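Section 4: Setting Up the Work Table Beside the Washer or Dryer

Applies to the Fletholm utility table, model 1567. Revised 02/10/2024.

This section covers where to put the table, how to level it, and how to set it up for sorting and folding. Assembly of the legs and crossbar is in Section 3. Do not start here until all four leg bolts are tight.

4.1 Before you begin

You will need a tape measure, a pencil, a small level and the hex key from the parts bag. Two people should move the table. The top is finished on the upper side only, and dragging the table on its edge will chip it.

CAUTION: Turn off any appliance next to the work area and let it finish its cycle before you move the table into place.

4.2 Placing the table

1. Choose a stretch of wall with no outlet, valve or drain access behind it. If you cannot avoid one, mark its position on the wall in pencil so you can find it later.

2. Measure the free wall. The table needs 62 inches, not counting the gap beside the appliance.

3. Lift the table into place with the long side to the wall. Leave a little room behind it for the baseboard.

4. Leave a gap between the end of the table and the appliance. The table must not touch the cabinet at any point. A machine that shakes during a spin cycle will pass the movement to the tabletop, and items will creep toward the edge.

5. Open every door and drawer on the appliance as far as it goes. If anything hits the table, move the table and check again.

NOTE: Small items tend to fall into the gap. The Drovari gap strip (sold separately) covers it and lifts out for cleaning. Do not stuff the gap with towels or foam.

4.3 Leveling

1. Set the level along the front edge, then across the top from front to back.

2. Turn the foot under the low corner until the bubble is centered. Clockwise raises the corner.

3. Press down on each corner in turn. If the table rocks, adjust the foot diagonally opposite the one you turned last.

4. Tighten the lock nut on each foot with the hex key handle – hand tight is not enough.

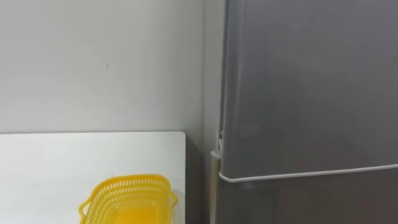 Can I leave a full basket on the table overnight?

A basket of dry items can stay there as long as you like, provided the total load on the top is under 30 pounds. Take damp items off the same day, as water held under a basket can leave a ring in the finish.

4.4 Using baskets on the tabletop

1. Wipe the bottom of the basket before you set it down. Grit will scratch the top.

2. Keep the whole base of the basket on the table. Nothing should hang over the front.

3. Use a basket with open sides for items that still need air, and a solid one for small pieces such as socks.

4. Keep the rest of the top clear while you fold.

CAUTION: Do not sit or stand on the table, and do not iron directly on it.

4.5 Care

Wipe the top with a damp cloth and dry it right away. Do not use scouring powder. Check the lock nuts again after 30 days of use, then whenever the table is moved.

Replacement feet and lock nuts are listed in Section 7.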